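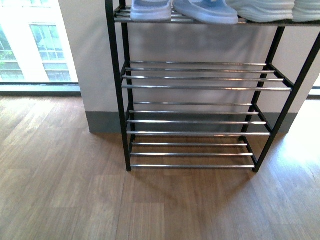

Two pairs on the top shelf, and room below for more.

Opinion | Home and Household
By Hanane Mansour
March

Every household I know well has had the argument about shoes at the door. Ours ran for most of a decade and was never about whether to take them off. We take them off. It was about what happens in the next three seconds, when one shoe lands on its side and the other goes under the hall table.

My view is that the open rack is the right piece of furniture for this, and that most of us use it badly. I also think the second fault matters more than the first, and that the people who sell storage have no interest in saying so.

Start with the competition. The closed shoe cabinet, the slim one with tip-out drawers, looks very good in a catalogue. Lodora had one in its window all winter. It hides everything, and I understand the appeal. But the drawers are shallow, so boots don't fit, and damp shoes go into a dark box with no air. Anyone who has lived through a wet July with school shoes knows how that smells by Wednesday. There is also the matter of opening it. A child holding a schoolbag, a lunchbox and a recorder will not open a drawer. I'm not sure I would either.

The basket is worse. I owned a lovely big one for two years. Everything goes in and nothing comes out in pairs.

A rack made of rods has none of these problems. Grit falls through to the floor, where a broom can get at it. Air moves around the shoes. You can see what you own, and so can the person asking you where their runners are. Chrome rods wipe down with a damp cloth in a minute. Heels can slip between them, I'll grant that, and very small children's shoes sometimes tip through the gaps. For those I would lay a bit of board across one level and get on with life.

Now to how we use them. The usual habit is to treat a rack as a filing system for every shoe in the house. Four levels arrive and four levels are filled by the weekend, with the wedding shoes and the hiking boots and the pair that pinches. After that there is nowhere for today's shoes, so they go on the floor in front. The rack has become a display of things that aren't being worn, with a pile at its feet of things that are.

I think a shelf or two at the door should be kept bare on purpose. People find this hard. My brother-in-law, Hatem Zerouali, looked at the empty rods at my place and asked when I was getting the rest of the shoes out. They were in the wardrobe, where they live. The ones at the door are slides for the bins and the clothesline, and whatever soft, thick-soled thing is being worn that week. When visitors come, there is somewhere for their shoes to go, and they don't have to step over ours to reach it.

Loïc Lacroix, who lives two doors down and has three teenagers, disagrees with me completely. His position is that an empty shelf in a small house is wasted money, and that the only rule worth having is one level per person. I've seen it in action and it does work, mostly. The levels belong to someone, so the mess belongs to someone too. Where it falls down is football season, when one boy has three pairs on the go and the borders are not respected. He says he would still rather have that than my way. Fair enough.

Where we agree is the top shelf. It should hold the shoes you reach for most, and in nearly every house it holds the mail. Bending down is a real cost when you are 70 or have a bad knee, and a hallway shelf at hand height gets colonised by keys and catalogues within a day. Put the slides up there first and the mail will have to find somewhere else.

I'd also leave some floor showing at the skirting. A rack shoved hard against the wall scuffs the paint and traps dust along the back legs, and a gap wide enough for the vacuum nozzle saves shifting the whole thing. Check the feet as well if you have timber boards. Thin metal legs with no caps will mark them, and a packet of felt pads is cheap.

The councils of tidiness will tell you to own fewer shoes. Perhaps. I've tried it, and I missed the brown ones. Keeping most of them in the bedroom has been easier – and I can get in my own front door with the shopping.

Contact us | Copyright Prosser Weekly | Back to top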